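Why my grasp planner kept choosing the wall

I've finally got the planner rewrite merged, so I can stop muttering about it at dinner and mutter about it on here instead. If you only come for the bread posts, sorry, there's another one of those in the oven (literally) and this one is all code.

Quick catch-up for anyone who missed March. The picking stack I look after at Mandton has three processes that talk to each other: Amari does the seeing, Somboon does the deciding, and Prodel is the logger that writes everything down so we can argue about it later. I wrote most of Somboon, so when the arm does something daft it's usually my fault. I've made my peace with that.

What it kept doing was picking grasps that hugged the side of the bin. Lovely scores, 0.9 and up, and then the motion planner would chew on them for ages and come back with no path. Somboon would shrug and try the next best one, which was a centimetre along the same wall, and off we went again. I pulled the Prodel logs for one long run and there were 2,099 grasp candidates that had been scored, sent off and rejected. 745 of them had failed on the same check, wrist against bin. That's a lot of electricity spent being told no!

I blamed Amari first, naturally. Metal bins are a pain for depth cameras. You get shiny patches where the depth just drops out, and colours from the objects bounce up the sides, so a segmenter working on colour can decide that a bit of wall is part of a brick. I spent two whole evenings on the masks and did find one real bug (a blur that ran before the crop when it should have run after, so the edges went soft), but fixing it barely moved the numbers. The masks were fine. It was me.

The scorer looked at a little patch of depth around the fingertips and nothing else. As far as it was concerned the gripper was two fingers floating about in space, with no wrist, no cables and certainly no arm. Up against a wall the patch looks brilliant, all nice steep edges, and the score shoots up. Only afterwards did anybody ask whether the rest of the robot would fit.

So the new version asks sooner. Before scoring I sweep a very crude shape down the approach direction, one fat cylinder for the wrist and a box for the fingers, and bin off anything that touches the walls. The bin is a plain mesh with sloping sides, loaded once at start-up, so it's cheap. I try 18 tilt angles per candidate and keep whichever clears by the most. All of that takes 40 milliseconds on the old desktop, and the proper collision checker still gets the final say, it just has far less rubbish to wade through.

The fiddly part was padding. I'd made the cylinder fat enough to cover the cable loops, and then nothing near the back of the bin was allowed at all, because the loops only stick out on one side. Now it's a cylinder plus a lump, and the lump turns with the wrist. It's ugly and I've put a comment in the code apologising to whoever reads it next.

Long thin things are my favourite test now, as the sensible grasp is hardly ever where the depth patch says it is. A brush has a handle and a head full of bristles, and the depth on bristles is just fuzz.

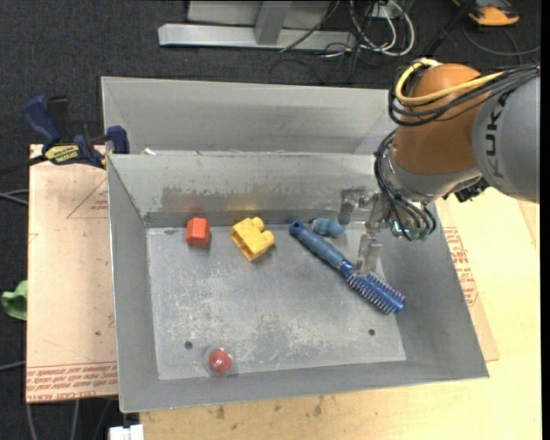 Chaiwat Sitthichai reckons I should drop the hand-made lump altogether and feed the planner a signed distance field of the bin, then look up the clearance at a few dozen points on the wrist. It'd be smoother, he says, and I could add the clearance to the score as a proper term where at the moment it's a yes or no. I think he's right, annoyingly. A hard cut-off means a grasp that misses the wall by a hair is treated the same as one with acres of room, and I can already see the ranking wobble between two near-identical frames when the calibration drifts a touch.

I've started a branch for it. The distance field loads and the lookups agree with the mesh at the points I've tried, but the weights are pure guesswork so far, and I want to replay the old Prodel logs through both versions before I touch anything on the arm. If you've tuned that sort of clearance term yourself, tell me what you started from, the comments are open.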